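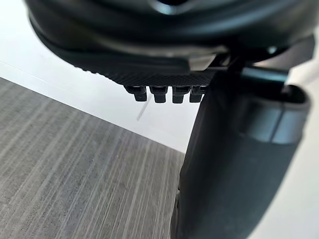 Handling Objects, session 4: cylinders

Tutor: Noura Masri
Room: Tapsell workshop

Welcome back! Today is all about one shape, and it's a brilliant one. Tins, jars, flasks, rolling pins - once you start looking for cylinders you'll find them all over the kitchen.

Words for today
Axis: the line running down the middle, end to end.
Diameter: the distance straight across the circle.
Curved face: the side that wraps round. A flat surface touches it along one line only, so it rolls so easily.

Try it
Take a cylinder from the Hustel box. Stand it up, then lay it down and nudge it. Which way does it want to go? Wrap a strip of paper round it, mark the overlap and measure. Divide by pi and you have the diameter - I still love this!

Dark, plain ones are harder to judge by eye, so guess first and then measure.

For next time
Read page 41 of the course pack and bring one cylinder from home. Questions to me or Kuo-hua Man.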